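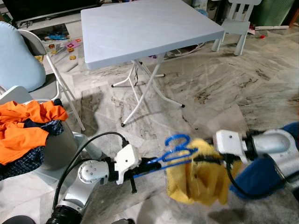 Cutting up old yellow cloths for rags – scissors or tear?

Dallmont Household Forum > Cleaning > Cloths, sponges and other small tragedies

plirkik_regular
I have reached the stage of life where I own a bag of dead yellow cloths. The fuzzy kind. Too far gone for the kitchen, too good to throw out, according to the voice in my head that sounds like my grandmother. I'd like to cut them into smaller squares for shoes, bike chain, window tracks. My scissors chew the stuff instead of cutting it. The cloth folds over the blade and just sits there looking at me. Is there a trick or do I tear?

sockdrawer
Tear. Snip the edge, grab both sides, pull. Very satisfying, cheaper than therapy.

Pilea_on_the_sill
Please don't tear the fuzzy ones. Woven cotton tears straight. The fuzzy ones stretch into a sort of bow tie and then you own 2 bow ties.

sockdrawer
I have torn plenty and dusted with the bow ties. The dust did not complain.

mod_anance
Depends on the cloth, as usual. Try a corner first. If it stretches, cut it. Hold it taut while you cut, because a floppy cloth will go wherever it likes. Clip one end to the edge of a table if you've run out of hands.

plirkik_regular
Clipped it to the folding table, which promptly slid toward me. It's a light plastic thing with crossed legs and no loyalty.

Gravyboat
Put something heavy on it. Or do what I do and sit on the floor with the cloth under one foot. Not elegant. My knees have filed a grievance.

Pilea_on_the_sill
Are these the kitchen scissors? The ones that also do pizza, tape and the occasional chive?

plirkik_regular
I feel seen. Blue handles, lived in the kitchen drawer for years, have done all of the above.

Pilea_on_the_sill
Then there's your trouble. Wipe the tape gunk off the blades with a bit of cooking oil, wash, dry, try again. Fabric scissors that only ever meet fabric are better, but you have to hide them from your family.

Gravyboat
I bought a Pētersons pair for exactly that. Found them in the garage next to a cut zip tie. We don't discuss it.

sockdrawer
1,406 posts on this forum and I have never once needed special scissors for a rag.

mod_anance
And yet here you are, reading all of it.

plirkik_regular
Update: oil worked. Wiped the blades, pulled the cloth tight, got 2 fairly square squares and one trapezoid. They shed yellow fluff all over the rug. Do I hem them?

Pilea_on_the_sill
Hem a rag?

Gravyboat
Shake them out over the balcony and wash them on their own. I put mine in with black pants in December and I'm still picking at the cuffs.

sockdrawer
The trapezoid is for shoes.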